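Well, I did it. I bought the electric motorcycle. Those of you who have been reading since the old scooter days know I swore up and down I'd never plug in a bike, and my friend Ye-rin Bang has already sent me a screenshot of the post where I said so (thanks, Ye-rin!).

It's a used Birkia, dark green, with 2,642 miles on it when I picked it up. The seller was a very patient man named Joon-young Seo, who let me ride it up and down his street until his neighbors started coming out on their porches. I talked him down by $300 and felt like a genius until I priced a new rear tire on the drive home.

First impressions: it is QUICK. I kept reaching for a clutch that isn't there for the first couple of days, and my left hand still twitches at stop signs. There's a bit of whine from the belt when you get on it hard, and otherwise you mostly hear your own jacket flapping. I thought I'd miss the engine noise. I do, a little, mostly on cold mornings when the old one used to grumble at me while it warmed up.

The range is fine for what I do. I ride to work and back, then out to Flumstead when the weather's nice, and I get home with about a third of the battery left if I behave on the hill. If I don't behave on the hill, well, I've learned where the slow charger behind the Flumstead library is, and I've now read most of their magazines.
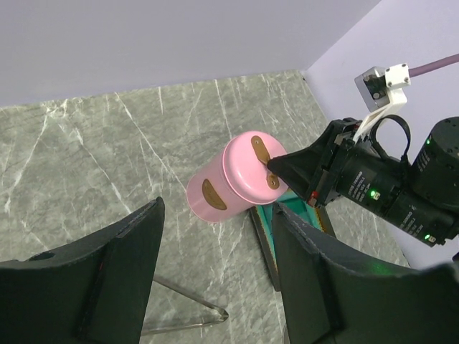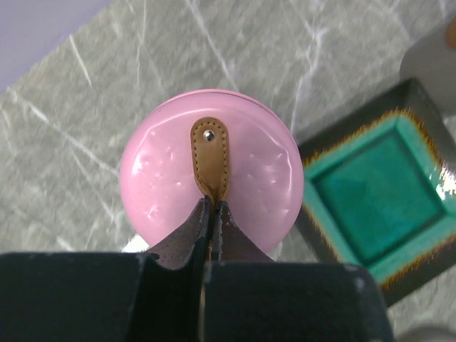 Charging at home

I don't have a garage, so the bike lives under the carport and I run the cable in from the outlet by the back steps. My landlady, Myung-ja Oh, was worried about her electric bill, so we put a little plug-in meter on it and I pay her at the end of the month. So far she's been more interested in the meter than I am. She texts me the reading!

A full charge takes all night from a regular outlet. Bok-nam Gil at the shop keeps telling me to get the Velau wall charger, and I probably will, but I'd need an electrician out first and I just spent my money on a motorcycle.

We use cookies to remember your settings and count visits. By continuing to read, you accept our cookie policy. Accept / Manage

Service is the part I'm still getting used to. No oil, no plugs, no valves. Bok-nam wants to see it at 4,000 miles to check the belt tension and the brake fluid, and until then I'm supposed to leave it alone, which is killing me. I've cleaned the brake calipers twice. Next up is a ride to the coast with Jae-in Ra in December, if I can work out where to plug in on the way.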